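Right, a few people asked what our house rules are for handheld gripper recording, so a thread. Get comfy, it's longer than I meant it to be.

Background for anyone new: we collect demonstrations for robot policies at Floner, mostly hotel and cleaning jobs, with a person doing the task using two grippers. The current block is the housekeeping cart and its brown laundry bag.

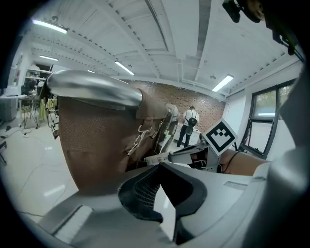
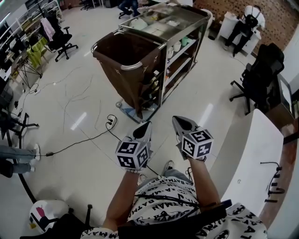
The rules started as one page taped to a cupboard. They're now on version 9 and I've argued with somebody over nearly every line (often myself).

Rule one is markers. Nothing covers a marker, ever. No sleeve, no cable, no thumb creeping over the edge. If you can't hold the gripper comfortably without touching the pattern, stop and change your grip before you record.

And please don't wipe them with whatever's in your pocket! A scuffed corner looks fine to you and me and then tracking gets jumpy every time the light hits it. Dry cloth, or swap the plate.

Rule two, cables. I'm fussy about this and I don't care. A cable that moves with your arm needs enough slack for a full reach and not so much that it swings in front of the lens. Do one big stretch in every direction before the first take – if anything tugs, sort it then.

Floor cables are the one we keep rewriting. Version 7 said "tidy". Tidy means nothing, everybody thinks they're tidy. Version 9 says no cable crosses the strip where the operator steps, and if it has to, it gets a flat cover. Much easier to check.

Same goes for floor sockets. If there's one near the task, the operator gets shown where it is, out loud, at the start of the shift. You're looking at your hands the whole time in this job and your feet are on their own.

Fabric is where I'd love more people to write their rules down. A mug starts where you put it. A bag has a shape, and the shape is different every time you let go of it. So what counts as "the same starting position"?

We went with: fix the hard bits, leave the soft bits alone. Cart wheels on their tape, bag hung from its usual points, then hands off. No plumping it up to look nice. Pangilinan's guide (the one we borrowed half our wording from) says to reset the folds too, and we tried it, and all we got was very neat bags and a policy that panicked at a saggy one.

Metal bits on a bag get their own line. Grip the cloth or grip the frame, decide before the take, write down which. Half and half is how you get a finger pad snagged on a clasp.

Takes. We cap a sitting at 600 seconds of recording, then the operator puts both grippers down. Not "when you feel tired", because by then your wrists have been sloppy for a while and you haven't noticed. I certainly don't notice.

Failed takes stay in. Mark them failed, say why in a few words, carry on. Last May we had 960 takes in a batch and 3 marked as failures, and I'm sorry but no. People were quietly deleting the fumbles to be helpful. We had to bin the success rate for the whole lot.

People in the background! Ours is a working room, so there will be legs and chairs and someone at the far end. Our rule is that they've all been told recording is on and have agreed to it before anyone presses start. Visitors included. If someone says no, we wait or we turn the task round. No grumbling.

The Sternow checklist goes further and wants the room cleared. I get it, but then your model has only ever seen a spotless empty room, and hotels aren't that. Happy to be argued with here.

Last one is boring: check the clocks on both grippers against each other at the start of the day and again after lunch. Ours went out of step on a Tuesday and it took until the next week to find it, by which time there was a lot of footage to go back through.

I'll post the actual sheet once I've taken out the rude note in the margin. If yours has something on soft items or background people that we've missed, send it over, I'd like to pinch it for version 10.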